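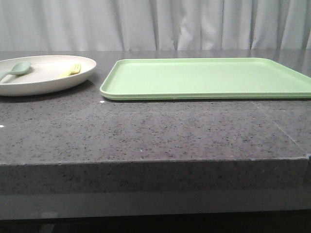
# Nadar canteen gives tray work to a robot arm

**Claltby, Jan 14, 2023** – Fedton, operator of the staff canteen at Nadar, starts today with a robot arm from Lostico at its tray counter. The arm handles plates, spoons, forks and the light green trays. The canteen serves up to 1181 meals in a week.

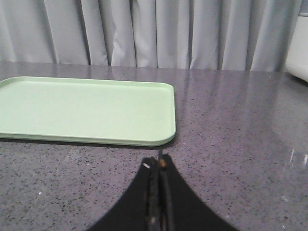 All kitchen employees keep their contracts and their hours. Those who sorted trays until now will move to cooking and to service at the tables, and each of them receives training before March. One employee per shift stays responsible for the arm and can stop it at any time.

Fedton will ask the kitchen team for their opinion after the first 1000 trays, and will share the results with the staff of Nadar.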